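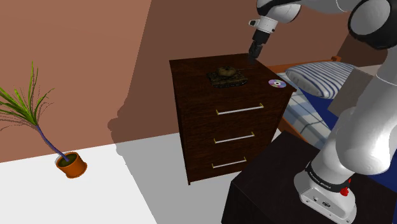 Re: [discharge-upgrades] under 2 hon, bad paper, deadline question

Sorry for the slow answer, been on the road to Berchtold and back for a hearing prep and typing this between calls.

Noreen Scanlon wrote:

> Hi all. New to the list, I do intake at the Ulorton legal clinic.
> Army veteran walked in with an other than honorable, wants it
> upgraded. Separated a long time back, he thinks 12 years but he
> doesn't have his paperwork in front of him. No court-martial, it
> was administrative. He says he signed something because a sergeant
> told him it would turn into a general after six months.
>
> Questions:
> - is he too late for the review board?
> - does he need the records first or can we file and add later?
> - VA told him on the phone he gets nothing, is that the end of it?
>
> He also mentioned a diagnosis he got after he was out. Not sure
> whether that matters. I have 28 pages from him so far, mostly
> letters from family.
>
> Thanks,
> Noreen

OK, in order, more or less.

Too late? Discharge review board has a 15 year window from the date of discharge. So if it really is 12 he's fine. But do not go by what he remembers. Get the DD-214 and read the date off it. I had a guy swear up and down he was inside the window and he was counting from when he got home to his mother's, not from the date on the form. If he is past it, you're at the board for correction of military records instead, different form (149, not 293), and the three year limit there can be waived in the interest of justice. They do waive it. You have to ask and say why.

Oh and the six month thing. Everyone has heard it. There is no automatic upgrade and never was. Still put it in his statement, who told him and when, if he remembers. It goes to whether he understood what he signed. Did he see a lawyer before he waived the separation board? There should be a page in the file where he either consulted counsel or declined. Look for that page first.

Records. Request them now, SF-180, get his full personnel file and separately his service treatment records. Ask for both in so many words or you will get one. Can you file first and add later? You can, but I wouldn't unless the clock is about to run. The board decides on what it has, and he only wants to do this once. Records review can come before a personal appearance, so he may get 2 bites at the DRB, but the appearance has to be asked for inside the same 15 years. People blow that.

The diagnosis matters a lot. Don't bury it on page 20. If it's PTSD, TBI, depression, anything from military sexual trauma, the boards are supposed to give liberal consideration, and it dosn't have to have been diagnosed while he was in. What you need to answer, plainly, is 4 things:

did he have a condition or experience that might excuse or mitigate
did it exist or happen during service
does it in fact excuse or mitigate the conduct
does it outweigh the discharge

Write the brief with those as the headings. Get the treating provider to write a letter that ties the condition to the specific misconduct in the packet. "Patient has PTSD" is not enough. "Patient's drinking in the spring before separation is consistent with" etc etc is what you want. Provider needs to see the charge sheet or whatever they used, so records first, again.

VA. No, phone is not a decision. An OTH means VA does a character of discharge determination, and that is VA's own process, separate from the board. He has to apply for something to trigger it. Have him file a claim and get an answer in writing. Also he may be able to get mental health care right now, regardless, so have him go in person and ask for eligibility, and if the desk says no ask for the denial on paper. Desk will often find it was a yes.

Family letters. 28 pages is too many. Pick the ones from people who saw him before AND after. One page each. Somebody he works for now is worth more than three cousins.

The checklist I use is in the Hellodum folder, under intake, it's the March one, ignore the older copy. Someone was going to move all that to Nornance, I don't know if that happened. If you can't get in write me off list.

Is he working? Any arrests since? Board will ask and it's better you know. Also which state, some have their own benefits that turn on the VA determination and some don't.

Got to run, will look at the statement if you want a second set of eys. Take his name off it before you send it to the list please.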